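Search this site Search

Robot teaching by demonstration

October
By the Reference Desk

Robot teaching by demonstration is a group of methods in which a person shows a robot how to carry out a task and the robot's control software learns from the record of that showing. It is also called learning from demonstration or imitation learning, although the second term is sometimes kept for the software step alone. The methods are used where the steps of a task are hard to write out as fixed instructions, as in handling cloth, food, cable and other soft or uneven goods.

A single run of the task, from the starting position to the finish, is called a demonstration or an episode. A set of episodes is called a demonstration set.

Background

Early industrial robots were taught by leading the arm to a series of points and storing each one. The robot then moved through the points in order, in the same way every time. This approach remains common in welding, painting and palletizing, where parts arrive in a known place. It does poorly when the part changes shape. A shirt set down on a table twice will seldom lie the same way, and a stored path made for the first position will miss the second.

Later methods record what the robot's cameras see along with the motion of the arm. The software is trained to connect the two, so that the motion can change with the view.

Methods

In hand guiding, also called kinesthetic teaching, the operator holds the arm and moves it through the task. The joints are set to give way under light pressure while their positions are recorded. Hand guiding needs little extra equipment, and new operators tend to learn it quickly. Its main drawback is that the operator's own hands and sleeves may enter the camera view. Guiding two arms at once is also difficult for one person.

In remote control, or teleoperation, the operator stands or sits apart from the arm and moves it by means of a second device. This may be a handheld controller, a glove, or a smaller copy of the arm known as a leader arm. The working arm, called the follower, repeats the motion. Remote control keeps the operator out of view, but the operator loses the direct sense of touch. Some leader arms return part of the force to the hand; many do not.

A third method uses a handheld gripper fitted with its own camera and carried by the person through the task. No arm is present during recording, and the motion must be fitted to a robot afterward.

Camera placement

Most stations record from at least two points of view. A head or overhead camera takes in the work surface and the full garment or part. A wrist camera, mounted near the gripper, gives a close view that moves with the hand. At the moment of grasping, the head view may be blocked by the arm, and the wrist view becomes the more useful of the two. At other moments the wrist camera may show little besides the table, and such frames are normally kept in the record, as the software must learn from them as well.

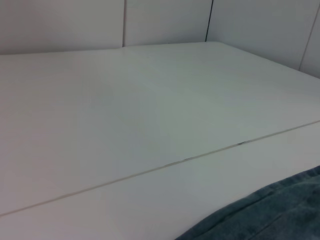

A wrist camera's view across the table, with dark blue-gray fabric at the lower right.

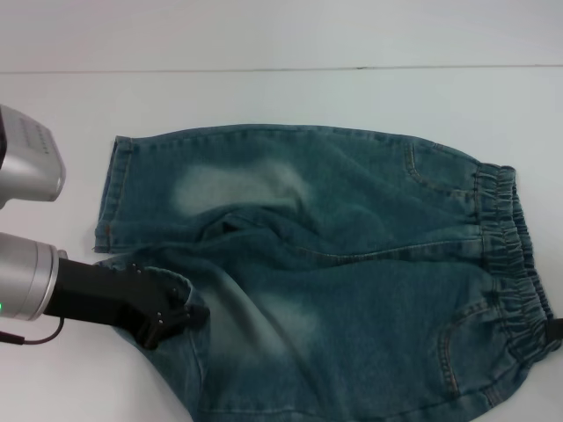 Denim shorts with an elastic waistband, gripped at a leg cuff.

Text: Estíbaliz Requena. Technical review: Mahfuz Wijesinghe.

Cloth handling as a teaching task

Garments are widely used in demonstration work. They are cheap and safe to drop, and they present most of the problems found in soft goods generally. Denim holds a crease and has thick seams that a gripper can close on. Knit fabric stretches when pulled. An elastic waistband draws the cloth around it into gathers and will not lie fully flat, so an operator folding such a garment often works from the hems.

The grasp is usually the hardest part of the episode. The fingers must take hold of the edge without pushing the cloth ahead of them. Operators are commonly told to approach low, close the fingers slowly and pause before lifting. Long pauses are discouraged, however, because software trained on them may learn to stop.

The Cotard station

The Cotard station is a table-mounted layout for cloth work, described in the operator handbook of the Grerkel training program. It calls for a plain, light-colored work surface and even lighting. The handbook sets a course of 137 practice episodes for each new operator, of which 88 must be accepted by a reviewer before the operator may record for a demonstration set. A full set under the program consists of 2,000 accepted episodes.

The program divides garment work into flattening, folding and stacking, and each is recorded separately. Grewal, a later revision of the handbook, added rules for garments with elastic parts and withdrew an earlier rule that every episode begin with the garment face up.

Quality of demonstrations

An episode may be rejected when the garment leaves the table, when the camera records fall out of step with each other, or when the operator corrects the same grasp more than 2 times. Practice differs on whether failed grasps should be removed. Some programs keep only clean episodes. Others, including Grerkel, keep a share of episodes in which the operator misses and recovers — the software otherwise has no record of how to return from an error.

Variation is also recorded on purpose. Operators change the starting position, the angle of the garment and the garment itself between episodes. A set made with one pair of shorts in one position can give good results on that pair and poor results on any other.

Limits

The main cost of the method is operator time. Remote control is tiring, and the quality of motion tends to fall over a long session. Operators also differ in habit: one may fold from the left and another from the right, and a set that mixes the two without labels may produce hesitant motion in the trained robot. The Dulus labeling scheme, used with the Cotard station, assigns a short code to each folding order for this reason.

See also: Hand guiding; Leader arm; Soft goods handling; Wrist camera

Last updated: October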